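I have been making sourdough rye for two years now and I finally have a starter I'd trust with guests coming. It lives in a jam jar on top of the fridge, it smells like green apples, and it doubles in the time it takes me to get through a work morning. I'm so happy with it that I've started talking about it at parties, so I figured I'd better put it all on the blog and give my friends a break.

The recipe came to me from Jolanta Bednarek, who lived downstairs from us when we were still on Zindska Street. She baked in the evenings, and the smell came up through the bathroom vent around bedtime (torture, if you've already brushed your teeth). One April I knocked on her door and asked. She gave me a spoonful of starter in a yogurt cup and a page of notes in pencil, half of them abbreviations I still can't read.

My first loaf was a brick. I mean it - I could not get a bread knife through the bottom. The second was raw in the middle, and I ate it anyway, toasted, with a lot of butter. What I was doing wrong was rushing. I'd feed the starter, see a few bubbles, get excited and mix the dough right away. Rye wants longer than that, and in my cold kitchen it wants a LOT longer.

So my schedule now goes like this. I feed the starter after dinner, equal weights of rye flour and water, and leave it 12 hours. In the morning I mix the dough, which is more like wet cement than anything you'd call dough, and scrape it straight into a greased loaf pan. No kneading! That was the part that won me over. You wet your hand, smooth the top, cover it and go do something else until you see little pinholes opening on the surface.
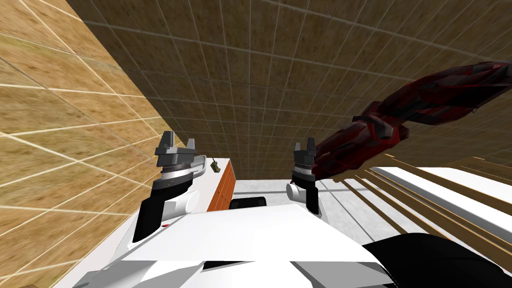
Can you bake it as soon as the pinholes show up? Give it until there are a good handful of them across the whole top, then get it in the oven before the middle starts to sink.

I start the oven very hot and turn it down after the first quarter hour. The loaf comes out dark, darker than I used to think was right, and I've stopped being scared of that. The crust softens overnight anyway. And please wait to cut it! Rye straight from the oven is gummy inside and will stick to your knife and make you think you've ruined it. The next day it slices like a dream, and on the third day it's even better.

Flour made a bigger difference than I expected. For ages I bought whatever the supermarket had, and then a neighbor pointed me to Stillari, a tiny shop that sells whole rye by weight out of paper sacks. It's coarser, it drinks up more water, and the bread tastes almost like malt. I add an extra splash when I use it and I don't measure the splash, sorry. If the spoon stands up by itself in the bowl, it's too dry.

Seeds are where I get carried away. Sunflower is my everyday choice, soaked first so they don't steal water from the dough. Caraway I love and my husband doesn't, so he gets a plain end and I get a speckled end - you can do that in one pan if you're patient with the spoon. Last month I tried walnuts and chopped prunes and ate it with blue cheese for lunch four days running.

I still keep a backup of the starter, dried on parchment and crumbled into an envelope, and I've given away enough of it that there must be jars all over Stetau by now. If you want some, leave a comment and bring your own jar. Next up is the pumpernickel, the kind that sits in a low oven for 18 hours. The pan is already greased and I've warned the whole house.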